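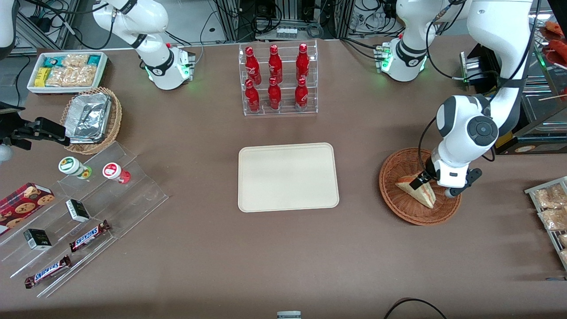

Home | News | FAQ | Contact
Print this page | E-mail this page

Can a machine do my chores yet? Frequently asked questions

Can a robot pack a lunch or fill a snack order?
Partly. Picking up one item and putting it in one place is the part that works best today. A sandwich is a fair test, as it is soft and the filling slides if you squeeze too hard. The gripper over the round wicker basket has the sandwich pinched upright on its crust edge, and a person would probably hold it much the same way. Wrapped bars and bottles are easier. Thin bags of crackers are harder - they change shape every time they are touched.

How fast are they?
Slow. At our Havville site a two-armed setup needed 11 minutes for a snack order that Rowena Cruzado filled by hand in under one. Speed has improved since last May, mostly from better planning between the two arms.

How often do they get it right?
In our last round at Havville we logged 466 picks. Roughly 400 went through without a person stepping in. Most of the rest were bags, or items lying against each other in a basket. We count a dropped item as a miss even if the arm picks it up again.

Why use 2 arms?
One can steady a basket or tray while the other works. For plain picking, one arm is enough.

What about laundry and dishes?
Towels can be folded if they start out flat. Shirts are not reliable. Loading dishes works with plates of one size and gets worse with a mixed sink. We do not recommend any machine for glassware at this time.

Can I buy one for my home?
Not from us. Prunia is a shop-counter project, and the Lacson stockroom trial is also for stores only. For floors, an ordinary robot vacuum is still the best buy.

Will it replace counter staff?
The Trindgate store kept the same staff during its trial. Someone still has to restock, clean up and deal with customers, and the arms do none of that.

Who do I ask about a trial?
Write to Rowena Cruzado through the Contact page. Please say what you sell and how it is wrapped.

Last updated April 13, 2018

Print this page | E-mail this page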